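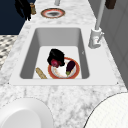
In praise of the short album

October 27, 2018

I've been playing the same record all week, and it's over before the kettle has had time to cool. Goslow by Kosmont has seven songs, no bonus tracks and no spoken bit in the middle with rain on it. I love it! I've played it on the bus, in bed and twice in a row on Thursday night, and each time the last song fades I want to go straight back to the start.

When did we all agree that an album had to fill an hour? I blame the CD, mostly. Once the space was there people felt they had to use it, and so we got years of records with a wonderful first half and then a long, soggy stretch of things that should have stayed in the drawer. I own a shelf of them. I could tell you every note up to track four and hardly a thing about track twelve.

Streaming ought to have cured this and has made it worse, if anything (more songs, more plays, more pennies). So hats off to the small labels. Gisura has put out 3 records this year and all of them fit on two sides of vinyl with room to spare. The Choo one is the best of the lot, a piano and double bass set that was taped in 4 evenings and sounds like it, in the nicest way. You can hear them getting braver as it goes on. There's a wrong note near the end of the second piece and they left it in, bless them.

Yes, I know there are great long albums. I grew up with a few and I'd fight anyone who tried to trim them. But those had a reason to be long, and you felt you'd been somewhere by the end. Most bands with 10 good songs would be better off stopping there.

A short record also gets played properly. I sit down for it, I don't skip, I learn the words. Try it with Goslow this weekend, lights low and phone in another room, and if you get to the end and feel a bit cheated, turn it over and play it again.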